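3. Materials and Methods

3.1. Selection of garments

The study deals with the way in which ordinary people store their outdoor clothes between two cold seasons, and with the effect of this storage on the thickness of the padding. We did not want to work with new garments from a shop, although this would be easier from the point of view of statistics. New garments have no history of folding, and for this reason they recover almost completely after a short compression. The garments in our collection were given by households in Flatmont and in the neighboring town of Drodton. In total 361 households answered the questionnaire, and from these we received 28 padded jackets which fulfilled the conditions described below.

A jacket was accepted if it had a synthetic filling, if it had been worn during at least two winters, and if the owner could remember how it had been stored during the last summer. The third condition was the most difficult. Many owners knew only that the jacket had been "somewhere in the closet", and such answers were not used. Down jackets were excluded, as the behavior of down depends strongly on humidity and requires a separate procedure. Vests and children's jackets were also excluded, the former for the missing sleeves and the latter for the small size of the panels, in which our measuring foot could not be placed flat.

The filling was determined from the care label sewn inside the garment. Where the label had been cut out or could not be read any more, the garment was returned to its owner. We are aware that the labels give the fiber type but say little about the construction of the batting, for example whether it is bonded by heat or by resin. This limitation is discussed again in Section 5.

3.2. Storage categories

On the basis of the answers we divided storage into three categories. In the first category (H) the jacket hangs freely on a hanger, with a minimum of contact with other clothes. In the second category (F) it is folded and lies on a shelf or in a drawer, usually under other pieces. In the third category (C) it is compressed, either in a vacuum bag or by being pushed into a box or a suitcase. The borders between these categories are not always sharp. A closet can be so full that a hanging jacket is under pressure from both sides, and one owner in Drodton described exactly this situation. We decided to keep such cases in category H, but to mark them in the data with an additional letter.

An earlier version of the division had a fourth category for jackets that hang on a hook by the door during the whole year. It was proposed by Tatiana Štefanec after the first interviews, and we find it still interesting, but there were too few of these garments to treat them separately. They were joined with category H. The hook causes a different type of damage, which is found mainly in the collar and in the seam of the hanging loop, while the chest panels remain in a good state.

Before the measurement each jacket was kept for two days in a room with stable temperature and humidity. It was placed on an open rack without a cover. No steaming and no shaking was applied, since both actions would partly restore the thickness and hide the effect which we wished to observe. The pockets were emptied and the zippers were closed up to the level of the chest.

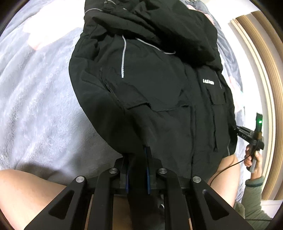

Figure 1. Folded and overlapping fabric of a black padded jacket with a hood.

The thickness was read at five points of every jacket: two at the chest, two at the lower back and one in the middle of the left sleeve. We used a Risberg thickness gauge with a flat circular foot. The foot was lowered slowly by hand, and the value was written down after ten seconds. A longer waiting time was tested in January on garments which are not part of the collection. It gave slightly lower values but the same order of the garments, therefore the shorter time was kept for practical reasons.

The points were chosen in the middle between two quilting seams. This is important to mention, as previous authors often give one value for the whole garment without saying where it was taken. Close to a seam the batting is held down by the stitches and the reading can be much lower than in the center of the same panel. Where the distance between seams was smaller than the diameter of the foot, the point was moved to the nearest wider panel, and the new position was drawn on the record sheet.

3.3. Compression and recovery

After the first reading the chest panels were put under a flat plate with a weight for one night. In the morning the plate was removed and the thickness was read immediately, after one hour, and after one day. We call the difference between the value before loading and the value after one day the residual loss. It is given in percent of the value before loading.

The plate and the weights came from the older Kuruc apparatus, which was built for carpets and blankets. For clothing it is somewhat too large, and with smaller sizes the edge of the plate touched the zipper. In these cases a sheet of firm card was placed over the panel so that the zipper did not carry a part of the load. We repeated the procedure on three garments with and without the card and did not find a difference which would be larger than the error of reading.

The work was done by two persons. To reduce the influence of the operator, each of them measured every jacket once, without seeing the sheet of the other. Vernon Hawthorne prepared the order of the garments by lot and kept the list of storage categories closed until all readings were finished. When two readings at the same point differed by more than one millimeter, both were repeated. This happened most often at the sleeve, where it is hard to lay the fabric flat without stretching it.

3.4. Questionnaire

The questionnaire was printed on one sheet and had two parts. The first part asked about the household, the size of the home and the kind of storage furniture. The second part asked about each outdoor garment: the year of purchase, the number of washings per season, the way of drying, and the place where the garment spends the summer. We printed 4,000 sheets and left them in public libraries, in two laundries and at the reception of the municipal office in Flatmont. Collection of the answers was closed in August 2020.

The question about washing was answered in very different ways. Some persons gave a number, others wrote "when it is dirty" or "before summer". We coded the second type of answer as once per season, which may be too low for households with small children. The question about drying was clearer, although the words "dried flat" were sometimes understood as drying on a radiator. In the pilot version this question had a drawing next to it. The drawing was removed to save space on the sheet, and we regret this decision.

Persons who offered a jacket were visited at home or were asked to bring it to the laboratory. During the visit we asked once more about the storage, using open questions. In several cases the oral answer was different from the written one. Typically the person had written that the jacket was hanging, and then remembered that it had been moved into a suitcase when space was needed for guests. For such garments the oral answer was used, and the change was noted.

3.5. Statistical treatment

With a collection of this size we did not consider it correct to use complicated models. The residual loss was compared between the categories by a rank test, separately for the chest panels of light and heavy jackets. The border between light and heavy was set at the median mass. The age of the garment and the number of washings were then added one after another, in order to see if the difference between the categories remained. Missing values were not replaced. All owners received their jackets back after the last reading, together with a short sheet on storage and care.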